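Subject: Re: [stevgate-jewelry] Gold chain from Darkach, worth it?
From: Jocelyn Nguyen
Date: 2022-10-16

Hi everyone,

Sorry for the slow answer, I've been reading the whole thread on my phone in bits and pieces and only now got to a real keyboard. I do have opinions on this one (big surprise, I know!).
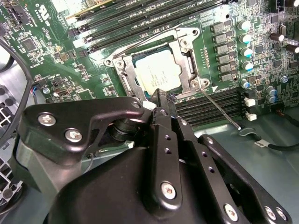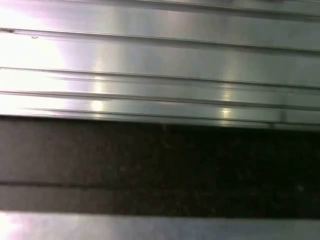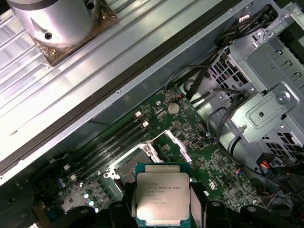

> Has anyone on the list bought from Darkach, the place on the
> upper floor in Gotulley? My sister-in-law wants a chain for her
> husband's birthday and they quoted her for a 21 inch in 18 karat.
> The seller told her it was the only one like it in town. She's
> ready to pay but I told her to hold off until I asked you all.
> Also, do they haggle at all, or is it rude to ask?

I bought a bracelet there in February and I'd go back, so that's a yes from me. The "only one like it" line, though, I got that too! Mine was supposedly one of a kind, and then I saw its twin in the window on my way down the stairs. I still love it, but I wouldn't pay a penny extra for that speech.

As for haggling, please ask. I said I'd need to think it over and put my purse on my shoulder, and the price came down before I got to the door. I wouldn't bother with the sticker price at all. Ask them to weigh the chain while you're standing there and tell you how much is gold and how much is labor. The older man at the back counter will do it without any fuss, the younger one kind of sighs at you.

Two other things. They hold a piece for some 30 days with a deposit, and they wrote the terms on the back of my receipt, so she should make sure she gets hers in writing as well. And have her look hard at the clasp. Mine came with a flimsy little spring ring and I went back and had it swapped for a lobster clasp, no charge, but it took 2 trips.

Is he tall, by the way? A 21 inch sits pretty low on my husband and he ended up giving his to our son. She could try one on somebody his size first.

Let me know what she decides, I want to see it!

Jocelyn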